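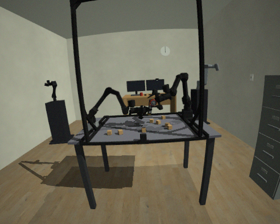
The regional summit for women in local business now has a date in June and a hall at Drikeck. Registration closes when we reach 50 people, and 27 have signed up so far. For the opening session we want one shared table in the middle of the room, with the speakers seated at it and no stage. Doors open at 7 and talks run until lunch.

Nazareno Marchetti wrote:

> Is the Belhaj panel still on the program? Their office told me two speakers, the flyer says one. I need the names before I send the flyer to the printer.
>
> Also, who is paying for the shuttle from Zondumow?
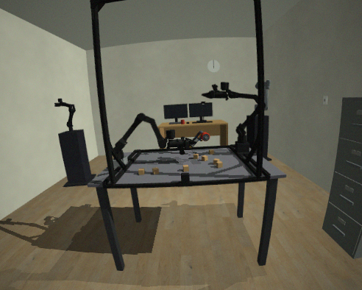 ## Answers

The Belhaj panel is on, with two speakers. The flyer is wrong – please hold it until I forward their names and titles tonight.

Filten is paying for the shuttle, one trip each way. Anyone who wants to stay for the evening reception will need their own ride back. 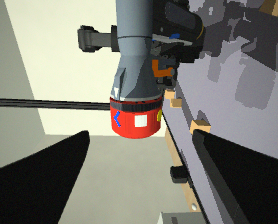

*Gray-blue tool with a red cap, above two black gripper fingers.*

## Still open

- A moderator for the session on city contracts
- Lunch orders, including special diets
- Someone to greet the elected officials at the side entrance

If you can take one of these, reply to the list and not just to me. I would like the moderator settled first,

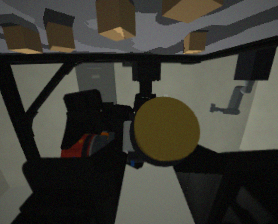
and the lunch count can wait until registration closes. The caterer only needs it a week ahead.

Ermanno Testa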